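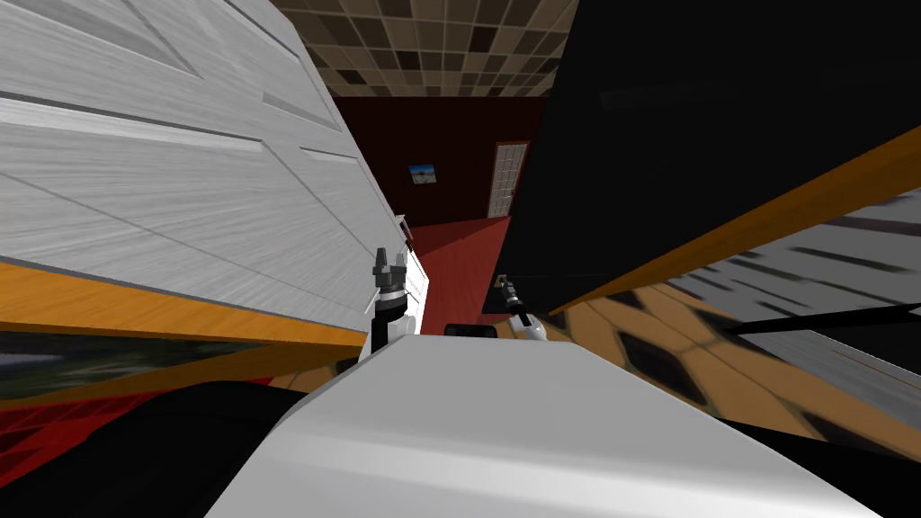
Shooting sticks are what I want to talk about tonight, and I want to start with the fork, the part that holds the rifle, before I get anywhere near the legs. Good evening, everybody, and thank you, Vira Vakulenko, for asking me back to the Uken Rod and Gun Club. I know a lot of you drove a fair way to get here. (Wait for the coffee line to settle.) Now look at the gripper on the left arm there, pointing upward, two fingers with an open gap and nothing held between them. Keep that shape in your head, because it's pretty much what I look for at the top of a set of sticks. The one finger is taller than the other, and I don't mind that a bit in a fork either. A taller far side gives you something to lean the forend against when you swing it in from your shoulder. What I do mind is a fork so tight that you have to look down to find it, and while you're looking down, your buck is walking.

(Hold up the old Lecomte bipod, the one with the tape on it.)

I carried this pair for years. Two legs, a loop of bootlace at the top, and I was as proud of it as if I'd cut down the tree myself. Two legs will steady you side to side and leave you rocking front to back, and you fix most of the rocking by pushing your weight gently forward into the sticks. Gently! I have seen folks lean on them like a bar at closing time.

(Then the Vestis tripod. Open it slowly, the leg lock is stiff.)

Three legs cost you weight and they cost you noise. Unfold this one on a cold morning and every deer in the county looks up. I wrapped the joints in old bicycle tube and it's a good deal quieter now. If you hunt from a blind or sit over a field edge, take the tripod and don't think twice about it. If you still hunt through timber like I do, you'll be happier with two legs, and you'll be happier again coming up the hill at the end of the day.

Story about Grakari Ridge goes here. Keep it short this time.

Last November I was up on Grakari with Capucine Poulain, who is the most patient person I've ever shared a thermos with. We had a doe feeding across the draw at 200 yards, no hurry on her at all. I put my sticks down, got on them, and the crosshairs were going around like a fly in a jar. I'd set the legs too close together, is all. Capucine whispered, "Feet," and I thought she meant mine, so I shuffled mine around like a fool, and then she reached over and pulled the near leg out with her boot. It settled right down. We'd also walked up without checking the height, so I was bent like a question mark. I took a breath, started over, and made a clean shot. She has told this story at every potluck since, with improvements.

(Pause. Let Capucine say something if she's in the room. She will anyway.)

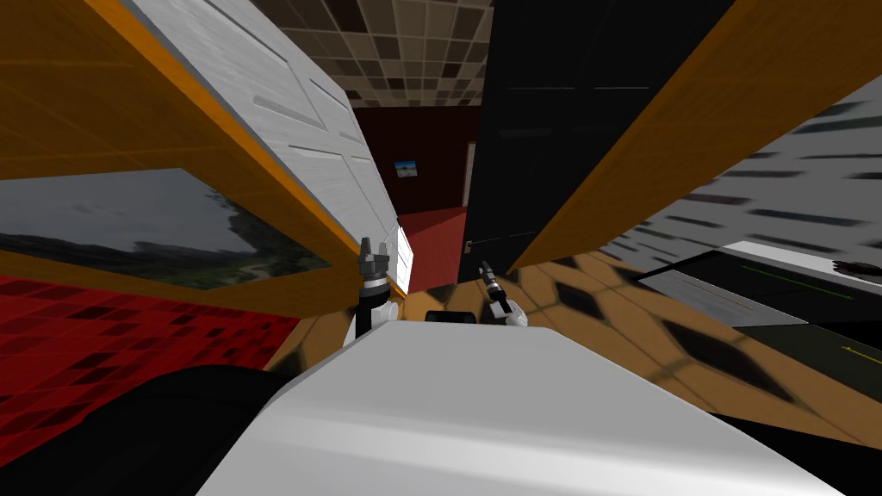 How high should the sticks be for a standing shot?

High enough that the rifle comes to your eye while you're standing comfortably upright, with your knees soft and your neck not stretched. I set mine at home on level ground, wearing the boots and coat I'll hunt in, and I put a ring of tape on the legs at that height. Then another ring for kneeling and one for sitting. On a slope you'll have to fiddle, but you'll be fiddling from a good starting place.

Next, the hands. Your forward hand can hold the fork and the forend together, with your thumb over the top if the stock allows it. Don't rest the barrel itself in the fork. I know it's tempting when the forend is short, but your point of impact can wander on you, and you won't find out at a good time. The back elbow is where most of the wobble comes from. Tuck it in, or rest it on your pack if you're sitting.

Practice. I dry fire in the basement all through the winter, rifle checked, checked again, ammunition upstairs in another room and a safe wall in front of me. Please do it in that order. At the range I start everybody at 70 yards, on a paper plate, standing, starting with the sticks folded in the hand. Don't time it at first. I kept a notebook one year and wrote down 634 shots off the sticks, and the ones I learned from were nearly all the bad ones, where I'd scribbled "legs narrow" or "rushed" next to them.

(Pass the notebook around. Get it back this time.)

One more word on when to leave them folded. If the animal is close and has already got you pegged, all that leg swinging is going to send it off. Use a tree, or kneel, or let it go. I've let plenty go.

Sticks are on the back table, so come handle them, all rifles stay in the cases please. Vira has the sign-up sheet for the range day, and bring your own ear protection if you've got it.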